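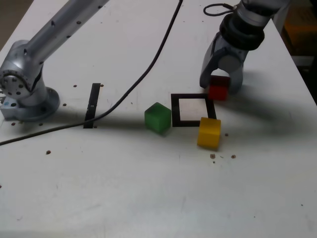 Coloured cubes are small blocks, usually sold in sets of red, green, yellow and blue, used in nurseries and primary schools for sorting, stacking and early counting. They are made in wood, in opaque plastic and in translucent plastic, and are often used with a marked square or tray into which the child is asked to place them.

History

Claims about the origin of the coloured cube should be treated with care. The Stirkmont catalogue dated its first set to a March launch and called it the earliest of its kind, but plain and painted blocks were in common use long before the firm existed. The Wellow set, sold in boxes of 100, was marketed as a rival system -- the cubes were much the same, and only the booklet differed.

Use

In the usual sorting task, a square outline is laid on a table and the cubes are moved into or out of it by colour. Variations include placing a cube on a corner or building a tower inside the line. Translucent cubes are also used on light tables.

Claimed benefits

Makers often state that cube work improves memory and later skill in arithmetic. The evidence is thin. A study by Gintarė Kütt followed 123 children and reported faster sorting after one term, but tested them on the same cubes they had practised with. Jaime Mota, repeating the work with 293 children, found no difference in number tests. Supporters reply that his sessions were too short, though they have not said how long would be enough.

See also: Building blocks; Counting rods; Shape sorter

Last edited 24/09/2020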